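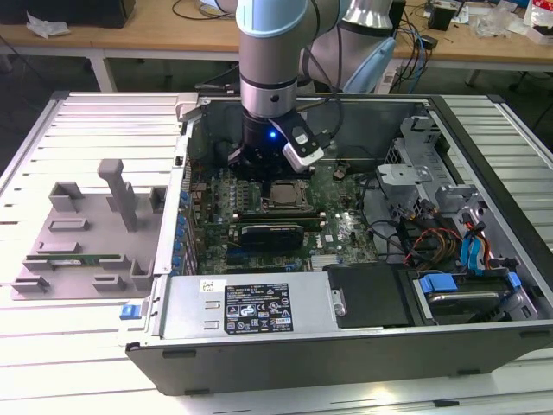

The minister who would not resign

2024-06-17
By Iona Urquhart

14 shares | 2 comments

The corruption trial of former transport minister Callum Mowat resumes in Fiscombe this week, and the court must first decide whether it can go on without him.

Mowat left the country in February, two days after prosecutors asked for his passport. His lawyers say he is being treated for a heart condition and cannot fly. The prosecution has asked the three judges to hear the remaining evidence in his absence.

He is accused of awarding the Starport freight contract to a company part-owned by his brother-in-law. He denies it. If convicted he faces up to 30 years in prison.

Fiona Sutherland, who teaches criminal procedure at Bevedwood, says the law allows a trial in absence only when the accused has chosen to stay away. "A medical letter complicates that," she says. "The judges will want their own doctor to look at him."

The court has heard 30 witnesses so far. Most were civil servants, and several said they had warned in writing against signing. Mowat's party has kept his seat open and still lists him as a member.

In Bevedwood, which he represented, opinion is split. Posters calling for his return hang near the bus station, beside others calling for his arrest.

A ruling on the application is expected before the summer recess.

Contact the newsdesk | © All rights reserved | Back to top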